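4.3 Recording a demonstration (Plolar Teach, desktop tower job)

Do 4.2 first. Arm homed, E-stop tested, tower on its side with the open side up.

1. Wake the Erker hand controller. Hold both grips until it buzzes.
2. Pick the task name from the list. Don't type a new one, duplicates mess up the training set.
3. Squeeze the clutch, bring the arm in slow. Speed cap stays at 7 percent for the first three runs.
4. Stop over the part you want to work on. Release clutch. Check both camera views before going lower.

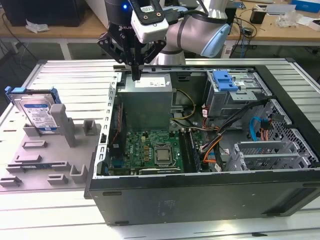 Fig. 4-1. Gripper down at the power supply. Drive standing in the fixture at left.

CAUTION: Fingers don't know what they're touching. Anything over the force limit trips the arm and you loose the run. Default limit is 71, leave it.

5. Press REC. Wait for the tone, then move.
6. One motion at a time. Reach, close, lift, place. Pause a beat between each so the segmenter finds the breaks.

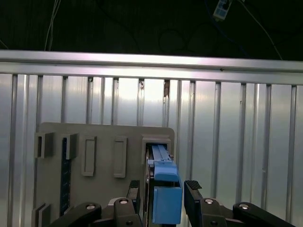
Placing is where most bad demos come from. Line up on the wrist view, not the overhead. Go straight down, open, go straight up. Before backing off, look for a finger on each side of the part with both pads open, as on the light-blue block here. Still touching? Open more. If you miss a slot, don't fish for it. Lift, start the place again, mark the run RETRY.

Note: max run length is 145 seconds. After that the recorder closes the file by itself, no warning.

Working around cables

7. Drop to fine mode (double tap clutch).
8. Come in from the side with the most room. Push bundles aside with the back of a finger, never pinch them.
9. If a wire catches, freeze. Release clutch, then reverse out the way you came.

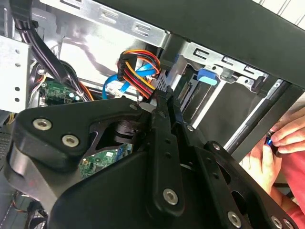 10. Hand help is OK, but only with the clutch released and the amber HOLD light on. Say "hand in" and "hand out" so the operator hears it. Runs with hand help get the ASSIST tag.

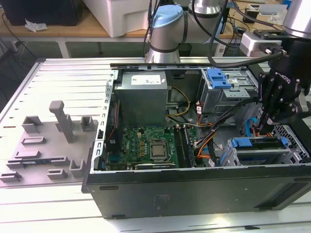
11. Press REC again to stop. Tag it GOOD, RETRY or ASSIST. Untagged runs are deleted at midnight.
12. Reset the tower and parts to the start layout. Vary the tower position a litle between runs, a finger width is plenty.

Note: Pleltirard controllers hold 1,000 runs. Export to the Rønning drive before that, see 4.6.

If the arm drifts while the clutch is released, stop and redo 4.2. Do not keep recording.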